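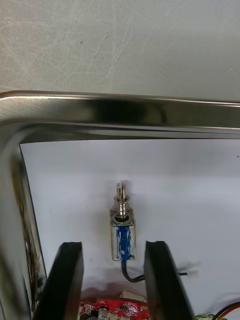
Steel rim and white inner panel, with the grey top surface behind.

Bestlow Worktop Sheet, grey

The Bestlow sheet is a matt grey surface for benches, counters and utility rooms. It is sold by Hamum as a cut panel, ready to be fixed to a flat base with the adhesive listed below. The finish has a light mottle, so it does not show every crumb and water mark.

Sizes and supply

Standard panels are 200 cm long and 60 cm deep. Thickness is 22 mm. Other depths are cut to order and take 2 weeks longer. Cut panels cannot be returned. Please measure twice and send a sketch if the wall is out of square.

Edges come square and unsealed. Seal any edge next to a sink or appliance before fitting. Clumport edge sealant is sold separately – one tube is enough for a normal kitchen run.

Fitting

Leave the panel flat in the room overnight. Support it along the front and back, and allow a gap of 3 mm against walls. Do not stand on it.

Care

Wipe with warm water and a little washing-up liquid. Avoid scouring pads, bleach and wax polish. Fine scratches will appear with use and cannot be polished out. Put hot pans on a stand.

Samples

A hand-sized sample is free by post. Shade varies a little between batches, so order all panels for one room together.

Orders and questions

Trade orders go to Danica Trnka, all others to Åsmund Lindqvist. Collection from the Christodoulou yard is by arrangement – bring a vehicle that will take the full length.

Prices last checked 9/9/21.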